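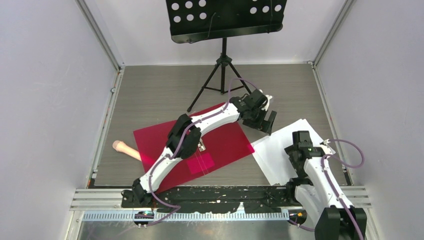 As regras de bancada que seguem valem para qualquer célula com dois braços montados no mesmo trilho. Antes de ligar os motores, defina a zona de cada braço e a zona partilhada, e escreva as duas no registro do ensaio. Uma folha de papel branco e uma chapa translúcida vermelha no piso já servem de referência, mas o ponto em que uma cobre a outra conta sempre como zona partilhada. Só um braço entra ali de cada vez.

1. Cabos

Percorra cada cabo da base até a garra com os motores desligados. Leve o braço à mão até o alcance máximo e verifique se o conector continua sem tensão. A folga mínima na norma interna da Marar é de 37 mm. Um cabo que faz arco para fora do braço precisa de espaço livre até a parede.

2. Objetos fixos

Tripés, estantes e suportes entram no desenho da célula com os pés abertos, na posição real. Se alguém mover um deles, o desenho antigo deixa de valer e o ensaio recomeça no passo 1.

3. Velocidade

No primeiro ciclo, use 10% da velocidade nominal. Repita até completar 26 ciclos sem parada — só depois passe ao valor de trabalho.

4. Aproximação a peças pequenas

Peças metálicas finas refletem a luz e confundem a estimativa de profundidade. Pare com os dedos abertos antes da peça, confira a imagem da câmera do punho e só então desça.
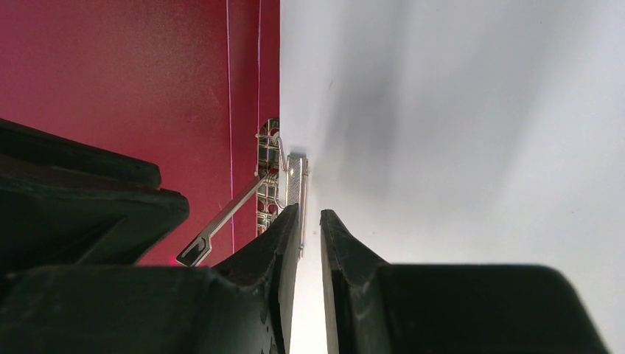

Garra aberta junto a uma peça metálica, no limite entre a superfície vermelha e a branca.

Escolha o ponto de pega numa parte plana. Hastes e ganchos dobram com facilidade e ficam fora da lista de pontos permitidos.

5. Registro

Anote o nome do operador, a versão do programa e qualquer parada. Os registros ficam guardados por cerca de 900 dias. Dúvidas sobre o modelo de ficha vão para Miloslav Vrabec.

Última revisão: 2022-01-08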